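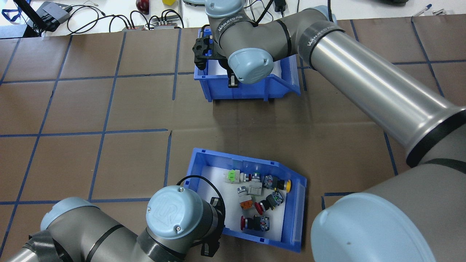 4. Setting Up the Receiving Area

September
Prepared by Sunita Mittal, Stockroom Services, Tondstead

This section covers the layout of a receiving area for small parts and its entry in the Wuvivel stock control program. Complete Section 3 (User Accounts) before you begin. The person carrying out the set-up must hold a supervisor account.

4.1 Before You Start

Have the following at hand:
- the site code issued with your license
- the list of approved suppliers
- a label printer that has passed the test in Section 2.6
- shelf labels in the 252 series

Sites that share a stockroom, such as Stullcombe, must agree on a single site code. Two codes cannot be merged later.

4.2 Creating the Area

1. Sign in and open Locations from the main menu.
2. Select New Area. Enter a name of no more than 6 characters. Letters and numbers are accepted. Spaces are not.
3. Set the area type to Receiving. An area saved as Storage will not accept deliveries, and its type can be changed only while it is empty.
4. Enter the highest number of open items the area may hold. The standard setting is 200. Larger sites may enter any figure up to 900.
5. Select the supervisor responsible for the area from the list.
6. Press Save. The area appears in the list with the status Pending.
7. Print the area label and fix it at eye level beside the point where deliveries are set down.
8. Scan the label. The status changes to Active.

Note: If the status remains Pending, check that the scanner is assigned to the same site code as the area. Scanners moved from another site keep their old code until they are reset.

4.3 Assigning Bins

Each bin must carry its own label before it is entered in the program. Place the label on the short side, facing outward. Labels on lids are not permitted, as lids are often exchanged during cleaning.

1. Open the area and select Bins.
2. Scan the bin label.
3. Choose Single Part or Mixed. Mixed bins must be emptied and counted at the close of each shift.
4. Enter the empty weight of the bin in grams.
5. Press Save and repeat for the remaining bins.

Caution: Do not reuse the label of a withdrawn bin. The stock history of the old bin will be joined to the new one, and the monthly count will be wrong for both.

4.4 Trial Delivery

Carry out one trial delivery before the area is opened for general use. Select Trial in the delivery screen so that the entry is left out of the stock total. Receive one part from an approved supplier, place it in a bin, and move it to a storage location. The Poulain report should then list all three steps under the same delivery number.

If a step is missing, print the report and send it to Fidel Palma in Stockroom Services. Leave the area closed until a reply has been received.

4.5 Routine Checks

The supervisor reviews open items every Thursday before the first delivery. Items left open from the previous review are to be closed or passed to Purchasing with a written note. Worn labels are replaced at the same time, using the Reprint command. A reprinted label keeps its original number.

Requests to change the standard settings are made in writing to Macarena Jara.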